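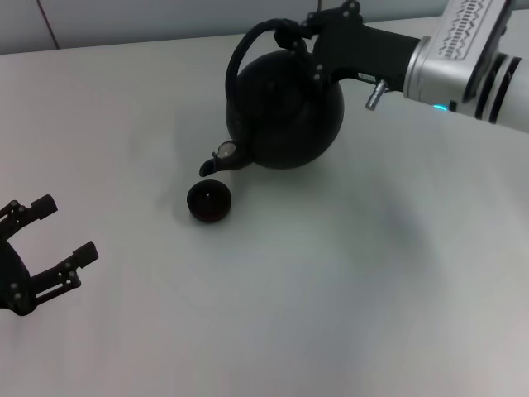 Who decides the last minute of an animated film?

The director decides it, and after the director the producer, and in the case of "The Ferry Girl" it was decided by a storyboard artist on a night in December.

Her name was Oriana Cisternas. She had worked for Rulldale for five years, and in that time she had drawn many people running. She was good at running. When a character had to escape from a castle or from a flood, the pages went to her desk. The quiet parts went to Melquiades Magaña, who had the desk at the window and who could draw two people at a table so that you wanted to sit down with them.

But Melquiades was at home with a bad back, and the ending of the film was a quiet part.

The story of "The Ferry Girl" was simple. A girl named Tamsa pulls the ferry across the river at Cluvcombe, the same as her mother did. An old queen dies without children. A paper is found, and the paper says that the ferry girl is the next queen. In the first version she put on the crown and there was a song. In the second version she gave the crown to her cousin and there was the same song, a little slower. Both versions were shown to 100 people in the Krawczyk, an old theater with a hard floor and very good sound, and both times the children began to look for their shoes before the song was over.

"They don't believe her," said Zodwa Sithole, who was the director. She had the cards from the audience in front of her and she was putting them into piles. "Look at this one. 'I liked the goat.' This one also likes the goat. This one asks what happened to the ferry."

"What happened to the ferry?" asked Oriana.

Zodwa took off her glasses. "I suppose it is tied up."

"For the whole time? From the moment the paper is found?"

"It's not about the ferry."

"It is called 'The Ferry Girl,'" said Oriana, and then she was afraid that she had been rude. She was still not sure, in that company, where the line was. In her first year she had said to a producer that his joke was long, and he had not spoken to her until spring.

Zodwa was not offended. She only pushed the card across the table. It was written in green pencil, in letters of very different sizes, and the question mark was backward. Oriana put it in her bag. 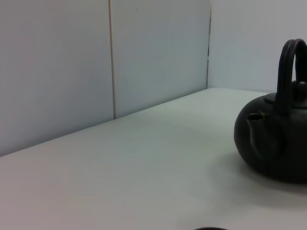
She took it out again at her own desk, when the others had gone for the evening. On the wall she had the drawings of the last sequence, pinned in rows, and she began to take them down from the end. The crown came down, and the cousin, and the crowd with its flags. She kept the goat. When she was finished there was a large piece of wall with only pinholes in it, and she felt a little sick, as when you have cut your own hair.

Then Charmaine Ngcobo came in. Charmaine was the voice of Tamsa. She was a woman of mature age with reading glasses on a string, and she could sound like a girl of twelve without any effort, even when she was ordering soup. She had come back for her umbrella.

"Where is my coronation?" she said.

"I took it down."

"Does Zodwa know?"

"Not yet."

Charmaine sat down on the other chair with her coat on. She looked at the wall for a long time. "You know what I never understood," she said. "I have this big line, 'I am not your queen, I pull the rope.' I recorded it maybe thirty times. Angry, sad, laughing. And after it she never pulls the rope. Not once! She talks about the rope and then she goes indoors."

Oriana gave her the card with the green pencil. Charmaine read it and laughed, not in her own voice but in Tamsa's. It was strange to hear it in the room, coming from a wet coat.

They worked until late. It was not really work for Charmaine, who only sat and said the lines when Oriana asked for them, but it helped. When Charmaine said a line, Oriana could see where the hands were. She drew the rope first. She drew the people who are waiting on the other side, because there are always people on the other side of a river, also on the day when a queen is chosen. A man with hens. A woman with a ladder. They do not know about the paper. They only want to cross.
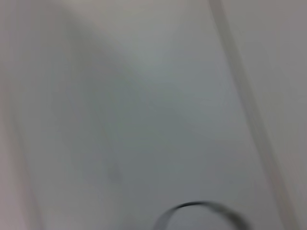

The hardest thing was the final shot, after the boat has left the bank and Tamsa is alone in the picture with the rope in her hands. Every background that Oriana tried was too beautiful. A sunset made her look like a queen again, and mountains made her look like an advertisement for butter. What she wanted was almost nothing: a pale gray, cooler in the middle and a little pinkish at the top, with one soft lighter curve bending across the upper half, and all of it smeared on the diagonal, so that you do not know if it is sky or water but you feel that somebody is moving. She made it with a wide brush and then with her sleeve. Charmaine said that it looked like the inside of a shell. Oriana left it alone after that, which was difficult for her.

In the morning she pinned up the new pages and went to wash her face. When she came back, Zodwa was standing in front of the wall with Thulani Le Roux, the producer, who held his car keys in his hand as if he was not going to stay.

"How many new drawings?" he asked.

"I think 300," said Oriana. "Some of them are only the rope."

"And the song?"

"There is no song. You hear the rope. And the hens."

Thulani walked along the wall to the beginning and then he walked along it again, slower. He was a man who counted money for his profession and he did it even with his face. Oriana could see him taking away the crowd and the flags, and the singers from Plesatgate who were already booked, and adding the water.

"Water is expensive," he said.

"Not this water," said Zodwa. "You can hardly see it."

He stopped at the final shot. He put the keys in his pocket.

"Does she become the queen or not?" he asked. "People will want to know it."

Oriana had prepared an answer for this question during the night. It was a good answer, with two parts, but in that moment all the English went out of her head and she could find only the short words.

"First she takes them over," she said. "Then she comes back. The queen's men are waiting on this side, so she has to come back anyway."

"And then?"

"Then the film is finished."

Zodwa made a noise in her nose. Thulani looked at the goat, who in the new version stood in the front of the boat and had not been asked for a ticket.

"Show it to Melquiades," he said at last. "If he doesn't hate it, I'll call the singers."

Melquiades could not sit, so Oriana took the pages to his apartment and held them over him one after another while he lay on the carpet. It took most of the afternoon and her arms became tired. He didn't say anything until the woman with the ladder.

"Why has she a ladder?" he asked.

"I don't know. She is bringing it to someone."

He thought about it. "Make it longer," he said. "It should be a problem for the hens." And he lifted one hand from the carpet to ask for the next page.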